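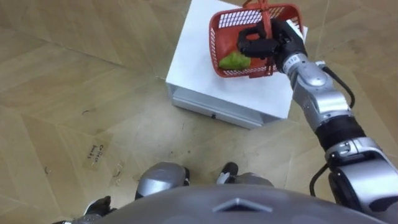 A red basket on a white top. According to the method, this is where every errand ends.

The Basket Will Not Save You

A shopping basket and a bedside cabinet are being sold as a cure for the cluttered home. I lived with the pair and still can't find my tape measure.

6 min read

The pitch goes like this. You buy a plastic basket, the kind you'd carry around a corner store, and you put a small cabinet wherever people come into your home. Everything that enters or moves through the place travels in the basket. When you set the basket down, you set it on the cabinet. When you've emptied it, it goes on the floor next to the cabinet and the top stays bare. Whatever you can't find a home for goes in the drawer, and the drawer gets cleared once a week.

People have paid money to be told this. I know because I'm one of them.

The method is called Carry & Clear, and it comes from Nernau, a home goods company whose starter set costs $389. For that you get a cabinet, a basket and a printed guide that I read in the time it took my coffee to brew. There is a weekend workshop as well. I went to the one in Caltley, in a rented storefront with very good lighting, and watched a room full of adults practice putting things down.

I should say where I stand. I've written about storage for long enough to be suspicious of anything with an ampersand in its name. I've owned the label maker. I have folded T-shirts into little upright packets, and I have watched them fall over like tired commuters. Most systems work for about as long as you're excited about them, and the excitement is what you're paying for.

Still, I liked the basket.

Why a shopping basket, anyway?

It's a fair question, and the guide spends a page and a half not answering it. Birger Hedlund ran the workshop, and he had a better go. A shopping basket, he told us, has one handle and is a size you'd be embarrassed to overfill. A laundry basket wants two hands, so you can't open a door. A tote bag closes over whatever is in it and becomes a tomb.

That last point I'll give him. I have a canvas bag in my hallway that has been holding the same library book since February. You can see straight through the side of a plastic grid. If there's a lettuce in there, you know there's a lettuce in there, and sooner or later you'll feel bad enough to do something about it.

The color is supposed to matter too. The guide says red "asks to be dealt with." I'd say red is the color baskets come in. But against pale furniture and a tan floor it does nag at you from across the room, and I caught myself moving it more than once simply to stop it looking at me.

What I don't buy is the idea that a basket changes how you carry. I carried the same stuff I always carry: mail, a sweater, one shoe, half a cucumber. It was only better ventilated. 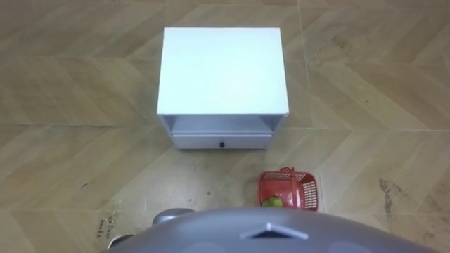
Top clear, basket down: the resting position, with the drawer shut on whatever is in it.

The trouble with a clear top

The cabinet is the part of the method I argued with most. Carry & Clear calls for something low and boxy, with a flat top, an open shelf under it and one drawer at the bottom. In other words, a nightstand. You very likely own one already. If you don't, the secondhand shops in any town are full of them, and they won't come with a guide.

A flat white top is an invitation. Everyone who has ever owned a hall table knows this. Keys land there, then the mail lands on the keys, and by Thursday you have a small archaeological site. The method's answer is that only the basket may touch the top, and only while it's being emptied. It's a lovely rule. It assumes a household of people who have read the guide.

Édgar Puma took the workshop the same weekend I did, and he lives with two teenagers and his father. I called him afterward to see how the rule was holding up. "My father puts his newspaper on it," he said. "I move the newspaper into the basket. He takes it out of the basket and puts it back on the top. We haven't discussed it."

Then there's the shelf. An open cavity below the top is fine for a folded blanket or a pair of slippers, and the guide shows exactly that. In practice it's a dark slot at shin height. You'll slide something into it with your foot. I did this on the first evening with a padded envelope, and felt clever about it.

As for the drawer, I think it's the most dishonest piece of furniture in the house, and the method depends on it completely. One little knob, one smooth front, and behind it all the decisions you didn't make. Nernau says to clear it weekly. I cleared mine once. It held batteries of unknown charge, a warranty card and a very nice button. I put them all back.

A basket on the floor is a thing on the floor

Now for the bit that really divides people. When the basket isn't in use, Carry & Clear wants it on the floor, a step from the cabinet, at whatever angle you happened to drop it. The guide is oddly relaxed about this. "Let it rest," it says.

My objection is simple. The reason you tidy is so there are fewer things on the floor. A method that ends with a thing on the floor has some explaining to do.

Duarte Falcão lays tile for a living and has walked through more half-tidied homes than any organizer I've met. He thought the whole question was funny. "People spend a fortune on a floor and then want something on it right away," he told me. He has done a lot of wood-look tile in the past few years, big beige and tan pieces set on the diagonal, and he says clients ask him where the furniture should go before the grout has been cleaned up. His advice is to live with it bare for a while. They never do.

He did say something useful about baskets, though. A light plastic one won't hurt a tile floor, but grit caught underneath can leave marks if you're in the habit of shoving it along with your foot. Lift it by the handle. I had been shoving.

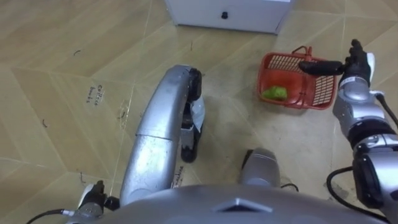

Dropped at an angle, a step from the cabinet. The guide would approve.

There's also the matter of walking. A basket parked a step from a cabinet is parked exactly where you step. Mine caught my ankle on the way to answer the door, and the handle, which had been standing up, made a clack that brought the neighbor's dog into the conversation. I moved it to the other side of the cabinet. Then it blocked the drawer. I moved it onto the top, which broke the rule, and there it stayed for most of a week. I think that's where it wanted to be.

I put all this to Birger Hedlund by phone. He was patient with me. The floor position, he said, is meant to be slightly annoying, so that you pick the basket up and use it. I asked if that wasn't true of anything left on a floor. He allowed that it might be.

What it costs, and what it could cost

Take the set apart and the arithmetic gets awkward. Sosa, which supplies baskets to grocers, will sell you a single one for less than lunch. A used nightstand at the flea market in Plenham cost me $6, and the seller threw in a lamp I didn't want. Put those together and you are almost $380 ahead of the starter set, with a lamp.

Nernau's cabinet is better made than my flea market one. The drawer runs straight. The white finish wiped clean after an incident with beet juice. If you need a nightstand and like the look, it's a decent nightstand. I would just like somebody to sell it to me as one.

The workshop is another $300, and here I get properly grumpy. We spent the morning carrying. We spent the afternoon on what the schedule called "arrivals," where each of us walked in with a loaded basket, set it down and emptied it while the others watched. A man named Birger Aasen, the second Birger of the weekend, was told his arrival was rushed. He had driven a long way that morning and he took it well.

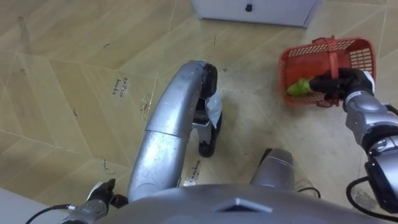
A red basket on the floor, with a green vegetable near its left end.

Words: Ewan Buchanan, Staff Writer, Home

The vegetable problem

Food is where the method got closest to winning me over, so I'll deal with it fairly.

Most of us unpack groceries in a burst. The freezer things go away fast, the cupboard things go away eventually, and some odd green item is left on the counter because the crisper is full. Carry & Clear says no bags on counters. You bring food in by the basket, in as many trips as it takes, and you don't put the basket down for good until it's empty.

I tried it on a big shop. It took longer, and I complained the whole way. But nothing got left in a bag. Usually I find a pepper on Sunday that I bought on Monday, gone soft in the bottom of a paper sack. This time the last green thing sat at one end of the basket in full view, and when I picked up the handle to put the basket away, there it was, rolling around. I put it in the fridge. It's a small success and I'm reporting it as one.

It does raise the question of why the basket has to live by the front door at all. The cabinet is no help with groceries. You end up carrying the food past it, into the kitchen, and then carrying the basket back. Édgar has given up on that part. His basket lives on top of the fridge now and comes down on shopping day, and the cabinet by the door belongs to his father's newspaper.

That seems about right to me. I've kept my own basket, too. It's in the kitchen, with onions in it, which is against at least two of the rules. The $6 nightstand is by the door and there is mail on it as I write. The Nernau cabinet went back to the company in its box when my loan of it was up, and I had to clear the drawer for the second time before it left.

The button's in my coat pocket. The tape measure hasn't come to light, and I have looked in the drawer, the basket and the shelf.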